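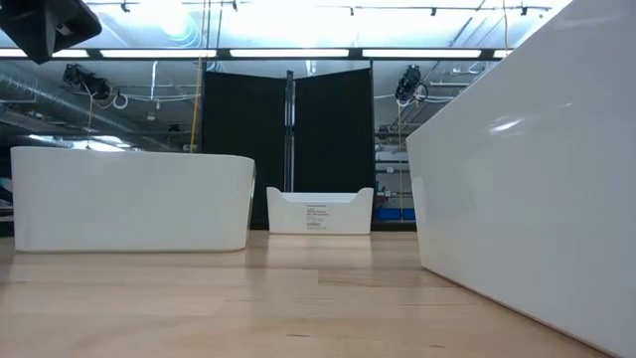

Diver Response to Early Signs of Carbon Dioxide Build-up
Project report, second year
Arne Baumgart and Lutz Wegener
11/19/18

1. Background
Carbon dioxide can build up in a diver when the gas is dense, the work is hard or the scrubber is no longer doing its job. The first signs are breathlessness and a headache, and both are easy to put down to effort. We wanted to find out how soon divers notice them and what they do next.

2. Method
We sent a questionnaire to members of the Gostummont and Clelleo clubs in September and had 40 replies. Of these, 18 came from rebreather divers. Each person was asked to recall one dive where they felt short of breath, and to put their actions in order. Lutz typed up the paper forms and Arne checked them against the originals.

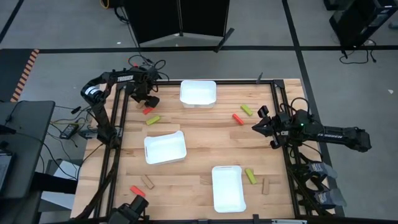 Replies with no depth given were kept in but left out of the depth table. We did not ask for dive computer logs, so everything rests on memory.

3. Results
Most divers said they slowed down or stopped before doing anything else. Bailing out came later in the list than we expected, even among the rebreather group. Several wrote that they had waited to see if the feeling would pass – two of them on the same wreck.

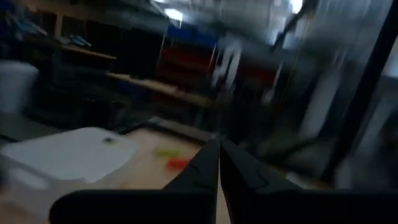 Answers on training were mixed. Divers who had practised bailout in the past year put it higher in their list, but the group is too small to say much more than that.

4. Problems
Question 6 was badly worded and some people answered it twice. We would split it next time.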